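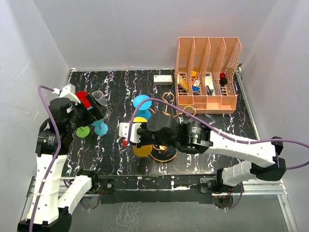 Urkik is a football school for children and grown-ups in Cirlow, and if you can walk on to a pitch with a pair of boots on, you can play with us. We coach beginners, we coach players who want to get into a club side, and we coach a good many people who last kicked a ball at primary school and have missed it ever since. There is a league in the winter and a small-sided cup in the summer, and everybody gets a proper game. We don't go in for silverware much: plastic goblets like these, set out on a black marble-patterned tabletop, would do very nicely for one of our prize evenings, so long as there is plenty of squash to go in them!

Print | E-mail

About Urkik

How we started

Gregor McIver had been a full back of the old-fashioned sort (his words) for a string of local sides, and when his knees gave up he began taking his daughter and her friends over to the Ladari field after school. They had one ball and four jumpers. By the end of that first month there were enough children to make two teams, and by the end of the second he had to ask Lewis Moncrieff to come and help, as both teams wanted to play at once and he couldn't referee with his back to half of it.

Lewis came for an afternoon and is still here. He had already done his coaching badges and had a head full of ideas about passing games, most of which we still use. The one with the two goals back to back in the middle of the pitch is his, and so is the one where you may only score with your weaker foot, which the under-nines love and the adults complain about bitterly.

The name came from the children. It was what they shouted when somebody was about to take a free kick, it stuck, and by the time we needed something to put on the registration form we couldn't imagine being called anything else.

Where we play

Home is still the Ladari field, at the bottom of the hill past the allotments. It was one sloping pitch when we arrived, with a dip by the near corner flag that filled up every November and stayed full until spring. It has been drained and levelled since then, and we now mark out six small pitches across it, or two full-sized ones on match days. The dip has gone. Some of the older players say they miss it, as it was the best defender we ever had.

When the ground is frozen we go indoors to the sports hall at Cirlow. Flat shoes only, please, and no studs in the corridor.

Who coaches

We have 17 coaches at the moment, and more than half of them learned their football with us. We're very proud of that! A player who turns sixteen can start by helping with the youngest group, then take a session with someone experienced alongside, and then go on to a badge, with the course fee paid by the school. It takes as long as it takes. We would far sooner have a young coach spend two winters learning how to talk to a nervous seven-year-old than rush them on to a touchline with a whistle.

Gregor looks after the children's groups up to the under-elevens. Lewis has everyone older, plus the goalkeepers of every age, who train together at the far end and have become something of a club within a club (they have their own song, and we would rather you didn't ask them to sing it).

Every coach has an up-to-date background check and a first aid certificate before they take a group.

How we teach

Plenty of ball, not much queuing. In a normal session there will be a game of some kind going within five minutes of the start, and the coaching is done in and around it. If we want to work on tackling, we play a game with a lot of tackling in it, then stop and talk about the ones that went well and the ones that came in late. We are quite firm on late tackles. A player who goes in high or from behind sits out for a few minutes and has a chat with the coach, whatever their age, and then goes back on. The dads' team has produced some of our longest chats.

Positions get swapped around until the under-twelves. Your child will go in goal at some point and will play on the left when they are right-footed. They may grumble about it in the car. Give it a few weeks, and you might find you have a left winger.

On match days parents stand behind the rope. Cheer as loudly as you like for both sides, and leave the instructions to the coaches and the decisions to the referee, who is quite often fourteen years old and doing it for the first time.

The winter league and the McIver Cup

The winter league runs at every age group from under-sevens to adults. We have kept a record of every fixture since the first, in a set of hardback notebooks that Lewis guards with his life, and last season's final whistle brought the total to 1,367 matches. The first one in the book finished 9–8. Nothing since has quite matched it for goals, although the under-tens have come close more than once.

The McIver Cup is our summer competition, five-a-side, played over one long day. Gregor was against the name and was outvoted. Teams are drawn out of a hat in the morning, so you could find yourself playing beside a ten-year-old and her grandfather against two of our coaches and the lady from the post office. It is the best day of our year and we would love to see you there.

Who plays

Since we started, 1,594 people have signed up to play with Urkik. A few have gone on to play at a good level, and we cheer like mad whenever we hear about it. Most have gone on to play with their mates, which pleases us just as much. We have girls' groups at every age as well as mixed ones, a women's side that trains on the same evening as the men's, and a walking football group who are, without any question, the most competitive people on the field.

Coming along

Your first session is free. Wear something you don't mind getting muddy, bring shin pads if you have them (we keep a box of spares) and a drink with your name on it. Come down to the gate at the Ladari field a few minutes early and ask for Gregor or Lewis, and one of them will find you a group and a bib.

Page updated 7 August 2024

Print | E-mail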